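My first job in retail was at a children's clothing store, and what I did there, mostly, was put things on hangers. Nobody warned me about the thumbs. By the end of August my thumbs hurt so much I was opening jars with my elbows. So when I heard that Sang, a secondhand clothing company in the old dairy building out past the ring road, was teaching robots to do hanger work, I called them before I'd finished my coffee and invited myself over.

They said yes! And they put me in the back room, where the practice bench is.

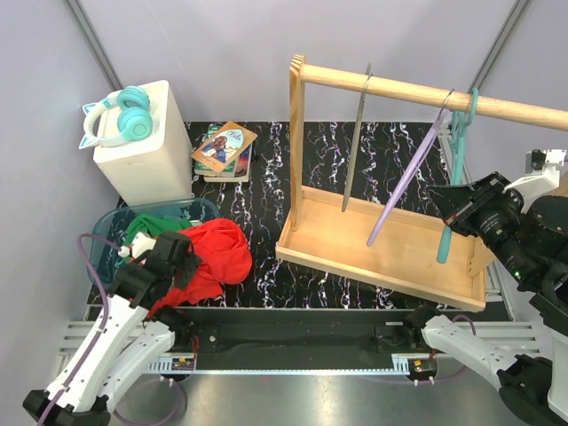
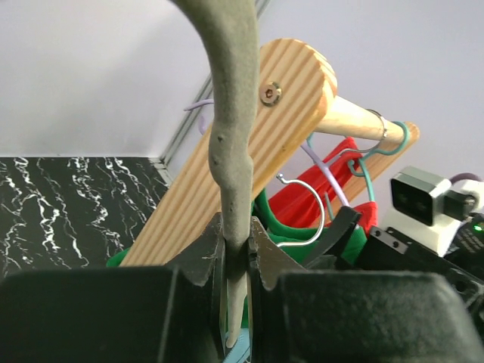 Clothes, hangers and a pair of grippers on the practice bench at Sang.

A word on what the company does. Bags of used clothes come in at one end of the building, get sorted and checked, and go out the other end on rails, ready for the shops. In between, a person has to get every single shirt and dress onto a hanger. On a good day that's 2000 pieces, and until this spring all of them went through human hands. The department is called hanging (just "hanging," which took me a while to get used to hearing across a lunch table).

Hayley Sugden has run hanging for longer than she'd let me print. She met me at the door with a lint roller in her back pocket and told me right away that she'd been against the whole thing.

"I thought, well, that's us gone then," she said. "I went home and told my husband we weren't getting the new fence."

They got the fence. The company, Hayley told me, put in writing that hanging would keep its people through the trial, and then did something she still sounds surprised about, which was to ask those people what the robots should learn first. The engineers had wanted to start with folded T-shirts. Hanging wanted the hangers themselves. Have you ever tried to pull one hanger out of a tangled bunch? Now do it all morning.

The setup has two arms, one for each side, and the software that drives them is called Ivia. To teach Ivia a job, a person works the arms by hand through a pair of controls, over and over, and the machine learns from the recordings. Hayley's crew does the teaching. They take it in two-hour turns, and there's a small bump in pay for it, which she had to argue for and is still quite pleased about.

I got a turn. Oh boy. I have hung up clothes my whole life and I could not get a hanger near a rail to save myself. You squeeze and the gripper closes a bit later than your hand thinks it should, and your wrist wants to do a little flick that the arm has no intention of copying. I dropped the thing, picked it up, dropped it again, and a very polite young man from the day shift asked if I'd like some water. Then he sat down and did it like he was buttering toast.

That was the part I hadn't expected, how much the crew's own skill matters in all this. Hayley can tell you which way to turn a hook before it reaches the rail so you don't have to turn it afterward. She can tell you how to pinch a slippery blouse at the shoulder seam so it opens up for you. She'd never said any of it out loud before, she told me, because who would ask? Now she spends part of her week saying it out loud to engineers, who write it down. She has a desk. She showed me the desk twice.

It isn't all sunshine back there, and people were pretty open with me about it. The practice room is quiet, and some of them miss the noise of the long table, where there was always a radio and an argument. A woman who'd been there 14 months said teaching made her eyes more tired than hanging ever made her hands. Others worry about what happens when the written promise runs out next year. I asked the manager, and he said he hoped the place would grow enough to need everybody. I wrote down "hoped" and underlined it.

And the robots are slow. I have to tell you that, in case you're picturing something zippy. Hayley reckons any of her people could do a whole rail in the time the arms take over a few pieces. Nothing that comes off the practice bench goes to the shops yet. The plan is to let Ivia run at night, when the building's empty, on plain hangers and plain tops, and leave the beaded cardigans and the wedding things to the crew. Henditz, the firm that put in the arms, sends a technician over from Bukow when something needs tightening, and he brings pastries, so he is popular.

I asked Hayley whether her own hands were any better. She held them out and looked them over, back and front. The left one, she said, had stopped waking her up at night. The right one was about the same, but she blamed that on the garden.

Before I left she let me have one more try at the controls. I got the hanger as far as the rail and held it there, wobbling, for what felt like a week. "Turn the hook first," she said from behind me. I turned the hook. I dropped it again, but I dropped it closer.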